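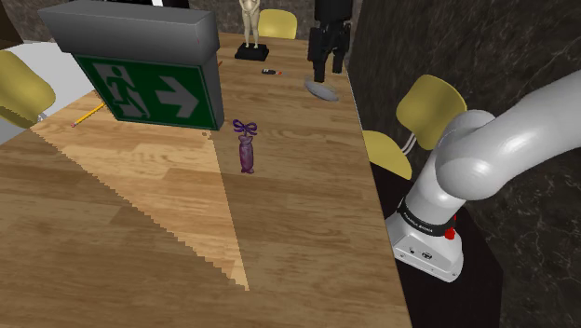
Home Shop Glassware Decanters Newsletter Contact

4 min read

Decanters, corkscrews, and the engraving cutoff

Quick one this time, the shop is a zoo and I have boxes up to my elbows. Orders first, then the decanter stuff a bunch of you wrote in about.

Engraving. If you want initials or a date on anything for the holidays, get it in now. We do it in the back at Zindale, one machine, one person running it (Ronaldo Dimaculangan, say hi if you're in). He has 198 pieces on the list as of this morning and he will not be rushed, I've tried. Up to five lines of text on a decanter, fewer on a glass. Please check your spelling before you hit send. We engrave what you type. Last April we did a whole set of tumblers for "Granpda" and that was what the order said.

Tilta decanters are back. Finally. The wide base one, same as before, plus a smaller one that fits a half bottle. The small one is the one I'd get, to be honest with you. Easier to pour, easier to wash, goes on a normal shelf. The big one looks great but measure your cabinet first. Several came back last year for exactly that and the shipping is on you, sorry.

Washing them. Most asked question by a mile. Here's what I do:

Rinse with warm water right after. Not tomorrow. Right after, even if there are guests.

No dish soap in a decanter if you can help it. It hangs around in the neck and you will smell it in the next bottle.

Stain in the bottom? White vinegar and coarse salt, swirl it, leave it a bit, swirl again, rinse till the smell is gone. The little steel cleaning beads work to, and you can reuse them. Strain them over a bowl and NOT over the sink. Ask me how I know.

Dry it upside down on a stand. A rolled dish towel in a tall vase does the job if you don't want to buy the stand. We do sell the stand.
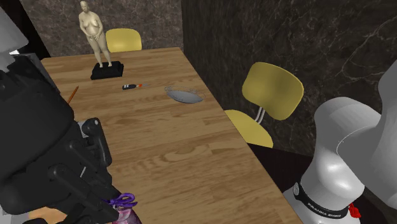
Long table, honey-brown planks, marble-look walls.

Corkscrews. Getting a lot of "which one for my dad" emails. If he already opens wine without swearing, waiter's style, the double-hinged kind. If his hands bother him, get the lever. Big, ugly, takes up half a drawer, works every time. The Plustalitz lever is what we keep behind our own counter. Spare worms are in stock, and you'll want one eventually, they do go dull. For old bottles with crumbly corks get the two-prong puller and practice on something cheap first.

Skip the electric ones unless they're asking for one by name. We carry one. It's fine. It needs charging, and it'll be dead on Thanksgiving.

Gift boxes. We have 600 of the plain kraft ones with the paper straw, and when they're gone it's the white ones, which I like less. Box is free over a certain cart total, it'll tell you at checkout. Gift note is free always. Please don't put the price in the gift note, somebody did.

Pickup. New pickup door is on the Buenaventura side of the building, not the front. Ring the bell, give it a minute. Have your order number up on your phone. Parking is the usual mess but the five spots by the hedge are ours so use them.

Couple of small things. The stemless glasses everyone liked are between shipments, I don't have a date, please stop asking Ronaldo. The beer glass sets are in, tall and short. Whiskey stones are in to but I'd still rather use one big ice cube, and the molds for those are cheaper anyway. Bottle stoppers are by the register if your picking up.

Engraving list closes when it's full. Reply to this email if something's wrong with an order and put the order number in the subject line, it realy helps.

Back to boxes.

Posted 10/30/24

Contact us | Copyright Zindale | Back to top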